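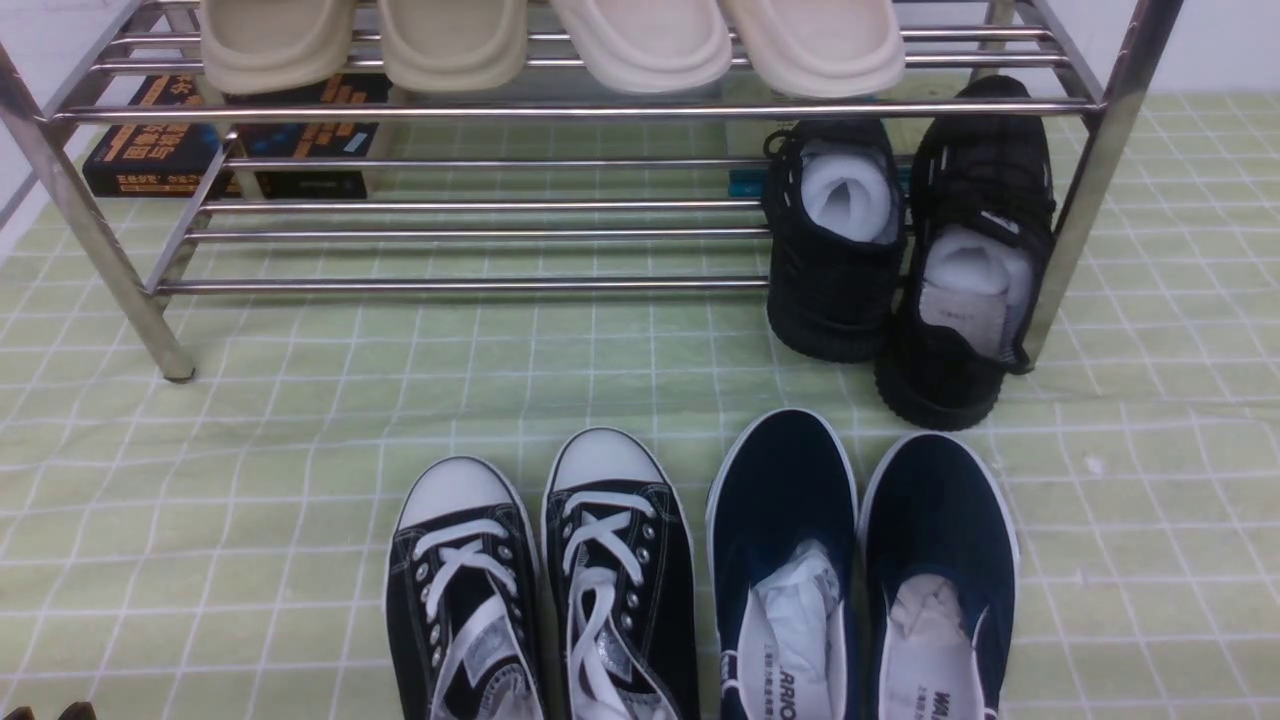
By Estrella Zepeda
Opinion | Home life | January

My sister-in-law rang before Christmas to ask what size my feet were. I said a five, and would she mind telling me why. "Guest slippers," she said, in the tone of a woman who had recently bought a great many of them.

I have been thinking about guest slippers ever since, and about the thing they stand for, which is the slow transfer of hotel manners into ordinary houses. When I was a child you arrived at somebody's home and were given tea, and if the floor was cold you kept your shoes on or you put up with it. Now you are processed. There is a mat, and a rack, and a hook with your name on it if you have been before. There is a card by the kettle with the wifi password in handwriting much nicer than your host's own.

I don't object to taking my shoes off. I grew up with people who would sooner have let you in with a muddy goat. My neighbours the Değirmencis have a pair of slippers for every visitor who has ever crossed the step, and I have never felt anything there except looked after. But theirs are odd slippers, bought at different times and worn by cousins, and one pair has been mended with fishing line. You put them on and you are in the family for the afternoon, whether you like it or not.

What my sister-in-law has done is something else. Hers all match, near enough. They are the colour of porridge. They arrived from a firm called Virell, whose catalogue has 17 pages on what it calls the arrival experience, and I read every one of them in her downstairs loo. There was a bench for sitting on while removing boots. There was a dish for keys. There was a small lamp that, as far as I could make out, existed to make people feel they had been expected, and it cost 90 pounds, for which sum I would happily stand in the doorway myself and say "Oh good, it's you."

The trouble with making guests comfortable by system is that guests then have to learn the system. I spent two nights there. I learned which towel was for the face and which was for the other towel. I learned that the blue mugs were for looking at. On the second morning I came down early, at ten to six, hoping to make toast without supervision, and found a note on the bread bin. It was a friendly note. It had a little drawing of a sun on it. I went back to bed.

My brother takes the view that I am ungrateful, and he may be right. He points out that when people stay with me they sleep on a sofa bed that folds itself up if you turn over too fast, and that last time he was given a bath sheet with a hole you could put your head through. All true. He also had a second helping of everything and fell asleep in my chair at half past nine with his mouth open, and I have never once seen him do that in his own house.

There must be a point somewhere between the hole in the towel and the note on the bread bin. My guess is that it lies in leaving a few things undecided. A visitor likes to be slightly useful. Let them hunt for the teaspoons – it gives them something to do with their hands while you finish being cross about the oven. Let them borrow your awful cardigan. If their feet are cold, go upstairs and find them some socks, and let them laugh at the socks.

Anyway, my slippers were ready when I got there, size five, and I am sorry to report that they were extremely comfortable. I wore them all weekend. I wore them to the car, in fact, and noticed at the services, and they are on my feet as I write this. She has texted twice.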